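Search news, people and publications
Search

Robot Learning Method Cuts Demonstrations Needed for Handling Baked Goods

July 24, 2023

The Niven Institute of Robotics has reported results from a new training method that allows robotic arms to learn the handling of soft, irregular objects from a small number of human demonstrations. The method, named Vamik, was developed by the institute's manipulation laboratory with support from the bakery equipment firm Gustetti.

Soft foods remain a difficult case for automation. Two pastries from the same tray can differ in shape, weight and firmness, and a grip that holds one may crush the other. Earlier systems at the institute were trained on 227 demonstrations for each task, recorded by an operator guiding the arm.
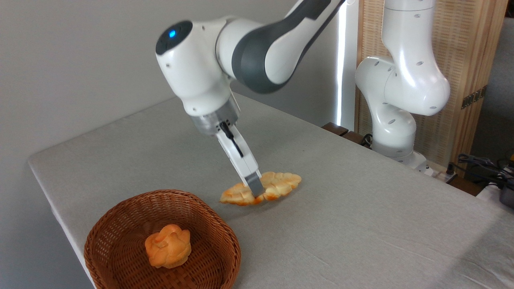 A robotic arm presses a gripper finger onto a pastry on the laboratory's tabletop workspace. A knotted roll rests in the basket at lower left.

Vamik requires 60 demonstrations for a comparable task. The method divides each recording into short segments — approach, contact, lift and release — and learns them separately before joining them into a single motion. Segments learned with one item can then be used again with another, so that an arm trained on rolls does not have to begin anew with a longer pastry.

In the reported trials, arms trained with Vamik placed the item in a basket without dropping it in 71 percent of attempts. The comparison system, trained on the same 60 demonstrations, did so in 18 percent of attempts. Most of the remaining failures occurred at first contact, when the gripper met the item away from its center and the item turned on the cloth.

The research team notes that the trials were limited to single items placed apart from one another. Stacked or touching items were outside the scope of the study.

The work forms part of Aris, the institute's program on robot handling of everyday goods. A second round of trials, covering glazed and filled products, is scheduled to begin in November. The training code will be made available to partner laboratories on request.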